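Enthorpe Readers' Circle: Frequently Asked Questions

14 comments | Share

Do I have to finish the book?
We would prefer it. Some members have built long and happy careers on the first 58 pages, but they tend to go quiet when the ending comes up.

How long are the books?
Our rule is nothing over 300 pages. The current pick, Imani Mfaume's The Calloway Ferry, is 332. There was a vote. Feelings were hurt.

Can I suggest a title?
Please do. Put it on the slip by the door at the Gotton Street library. Suggesting your own novel is allowed once.
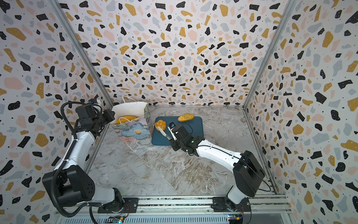 Where do I get a copy of the month's book?
Menard Books keeps a stack behind the counter and takes a little off the price if you mention the circle. The library has two copies, both usually checked out to the same household.

Are children's books ever on the list?
Every July. Attendance goes up and so does the quality of the arguments. Last summer's talk about a picture book with a sulking goose ran until 9:30 p.m.

Is it okay to listen to the audiobook?
Yes. Just don't do the voices.

What happened to the Russian novel?
We are still reading it. Ask again at page 534.

We use cookies to remember your settings. Accept | Manage

Contact | © Enthorpe Readers' Circle | Back to top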